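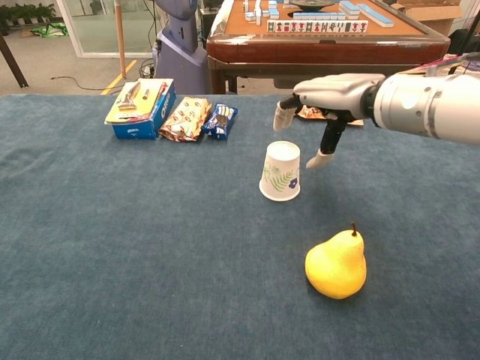 Workshop > Notebook > Ventilation
Print this entry | E-mail this entry
Search notebook Go

February, 2:15 pm – Skeltmont ceiling fan, wobble on high

Second go at the Skeltmont from the Mahlangu job. Wobble is fine on low and medium, bad on high. Mbali had already checked the hanger bracket and the ball joint, both tight, so I left those alone.

Measured blade tip to ceiling at each blade. Four agree, the fifth sits low. Took it off and the blade iron is bent near the inner screw. Straightened it cold in the vice with timber either side, then refitted.

High speed is now 153 rpm by the tach. Still a slight sway at the downrod. Clipped the balancing weight to each blade in turn, best result on blade three, halfway along. Stuck it down there and ran the fan for 40 minutes. Sway gone as far as I can see.

Capacitor is a Liveslow part and reads low on the meter. It still starts on every speed – will replace it anyway while the canopy is down. Part 582 on the Ledevura list, none in the drawer. Margareta is ordering.

To do: recheck the blade screws after 80 hours. The colour on the spare blade iron doesn't match, so don't use it on this one.

Print this entry | E-mail this entry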